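Two arms and a bin

06/05/2018 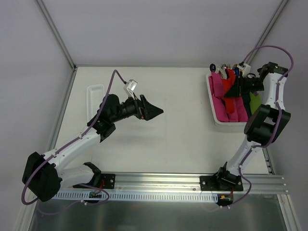
Cell 2, right arm over the mixed bin.

Quick one tonight, shift ran over and I've still got to pack a lunch.

So the arms are in. People keep asking me at the gate so I may as well write it down once. Returns sorting at Zisdale, kitchen and soft stuff. Spoons, forks, cloths, oven gloves, whatever gets sent back in one big jumble. Used to be 8 of us on it per shift. Now it's five on the benches, one on the cell, and two gone over to packing. No layoffs so far. "So far" is my word, not the office's.

The idea is simple enough. Mixed bin on one side, basket on the other. Arm picks a thing out, puts it in the basket, basket goes down the line. Metal it likes. Fabric, not so much. A folded cloth with another cloth under it and you get both, or neither, or a corner and then the whole lot drags up over the rim. Kwaku Ofori has been minding the cell since week one and he says he can tell from the way the fingers go in wether it's going to be a bad one.

His job is the bit I wanted to write about. Eleven years on his feet at a bench, now he's got a stool and a screen. Back's better. He's bored stiff, his words. When it gets stuck he opens up, sorts the bin out by hand, closes up, presses go. On a bad morning that's 15 times. He says it's like babysitting.

And the bench lot are getting the ugly bins, the ones the cell can't do. Makes sense on paper. But our rate sheet hasn't changed, still 66 an hour, and that number came from when easy bins and ugly bins were mixed together. Kwadwo Asante brought this up at the May meeting and got told it would be "looked at". He has asked twice more since.

I don't hate the thing. I want that said. My wrists hurt less on the days I cover for Kwaku. And the training was decent, two full days, paid, the Duvent guy answered every question we had, even the rude ones. I just think if you're going to move the easy work off somebody you should change teh number too.

Best day on the cell so far is 818 items, somebody wrote it on the whiteboard with a smiley. Somebody else rubbed out the smiley.

Anyway. Early start. More when we hear about the rates.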